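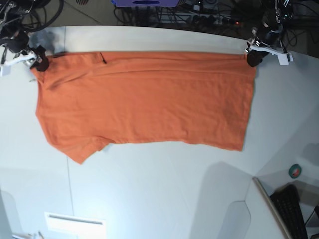 Lornville, July

Section 2. Setting Up the Folding Table and Folding T-Shirts

This section covers the table, the order of folds for short-sleeved shirts, and what to do with creased fabric. Sorting is covered in Section 1, and bagging in Section 3. The steps are written for the Brovley laundry room, and the Lornville room uses the same ones.

14 shares 3 comments

Before you start

Wipe the table top with a damp cloth and dry it. Check the edges with your hand for rough spots. Clear away pens, clips and tape. Keep the unfolded pile on one side and leave room for the finished stack on the other.

CAUTION: Do not use spray cleaner on the table while shirts are on it. Overspray leaves rings on bright colors.

Folding a short-sleeved T-shirt

1. Take one shirt from the pile and hold it by two corners. Let it hang for a moment, then lower it to the table.

2. Pull it out to its full length. An orange shirt on a white table is easy to line up by eye. For white shirts, put down the gray Drulard mat first.

3. Straighten the neckline. If the collar is bunched, pull gently on both shoulders until the folds run out.

4. Bring the sleeves out from under the body. A sleeve that points down past the side will make a lump later.

5. Smooth the fabric with the flat of your hand, from the collar toward the hem. Light diagonal creases are fine at this stage. Hard creases are not – set the shirt aside for pressing.

6. Turn the shirt face down. Fold one side in to the middle of the back and lay the sleeve straight along the fold. Repeat with the other side.

7. Fold the hem up to the collar, then fold once more. The finished shirt should fit the 8-inch Vrabec board.

8. Turn it over and place it on the stack, collar toward you.

NOTE: Old shirts often have a wavy hem. Line up the side seams and let the hem fall where it falls. Do not stretch it to match.

Stack no more than one shelf high. A room our size handles roughly 2,000 pieces a month, and tall stacks tip over when the cart is moved.

Bright fabrics and stitched edges

Yellow and other strong colors show shadows at every wrinkle, so they can look worse than they are. Run a hand over the cloth before deciding to press it. Where the material has bunched up, lift it and lay it down again. Pushing a bulge toward the edge only moves it, and it can pull the stitching out of line.

Keep a stitched hem straight along its whole length before making the first fold. If you find loose thread, put the piece in the repair bin with a slip. Slips are form 306, kept in the top drawer. 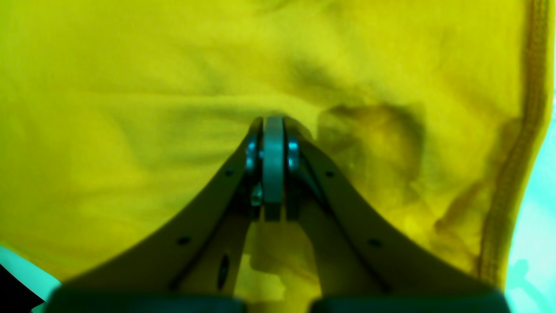 What should I do if the hem still curves after I have smoothed the fabric?
Lift the hem by both ends, give it one light pull and set it down again. If it still curves, fold along the seam as it lies.

Questions on this section go to Radomír Jelínek at the Brovley desk.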